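Small storage, small table — gallery

Quick one tonight, just got the stuff from the Akum room up before I forget. Been sorting the little things and the cupboards, 14 pics in the full set, only a couple on this page. Rest when I get time.

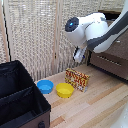 Same room, both of these.
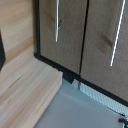 2 min read

First one — blue bowl, yellow bowl, and the little cardboard box with the red and orange swirls. Love that yellow. Bowls are the Jitberg ones, still deciding if they stay out or go in the cupboard. Probly out.

Second — the tall brown doors, long slim handles. Handles came from Zundora, 20 each, wich felt like a lot at the time. Black base underneath, pale wood next to it. Wasn't sure about the two woods together, now I am.

Still to do: shelf liners, labels, find a lid for the Potgieter tin. More in March, maybe sooner.

Posted 30 November 2023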